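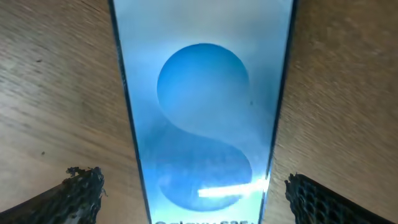

Student projects > Packaging and materials > Reports

Reuse of phone boxes in the school store, by Marta Didenko and Segundo Arango

Our group wanted to know if the boxes of smartphones can have a second use as storage for small parts. Our teacher, Elie Ghanem, allowed us to use one shelf in the Plurville workshop.

We collected 12 boxes from our families. Each box was measured, then filled with screws until 300 g and lifted by the lid only. We repeated the lift after one night on the shelf – with the same filling.

The boxes with a high lid kept closed better than the boxes with a low lid. Two boxes opened at the first lift and we did not use them again. The printed paper gets scratches quickly, so we put the labels on the side wall.

A weak point of our work is the weight. Octavio Tello proposed to try also 394 g, but we had no time for it. The second group will continue in September with the boxes from Bisedville, and they will keep our table of results.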